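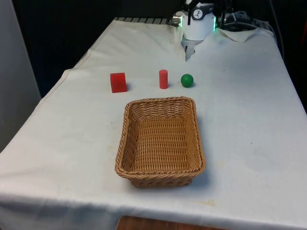 Red cube, red cylinder and green ball on the white cloth, with the wicker basket

How do I get old candle wax out of a white tablecloth?

Posted by Flinduten, Mar 28, 2020

Hello everyone! I have a big white cotton tablecloth that came to me from my grandmother, and after a long birthday dinner there are three puddles of red wax on it, one of them almost 16 inches from the hem, so I can't even hide it under a runner. It sat in the closet for a while before I got up the nerve to look at it again. I've read about ironing it out with paper but I'm terrified of scorching the cloth. Has anyone done this with colored wax? I'd love to have it ready for a family lunch in April.

Szekeres

Oh, I feel for you, red is the worst! Put the cloth in the freezer for 60 minutes first (fold it so the wax is on the outside) and then lift off what you can with the edge of a spoon. Please don't use a knife, I put a hole in a perfectly good napkin that way. After that lay plain paper towels above and below the spot and go over it with a warm iron, no steam, moving to a clean bit of towel every few seconds. You'll probably still have a pink shadow. I dab that with rubbing alcohol on a cotton ball, working from the outside in, and then wash as usual. Keep it out of the dryer until the color is gone, and test the alcohol on a corner first. It took me two rounds on mine, and I had a cup of tea in between.

Vurlow

Brown paper bags work too, just use the side with no printing. I've never bothered with the freezer.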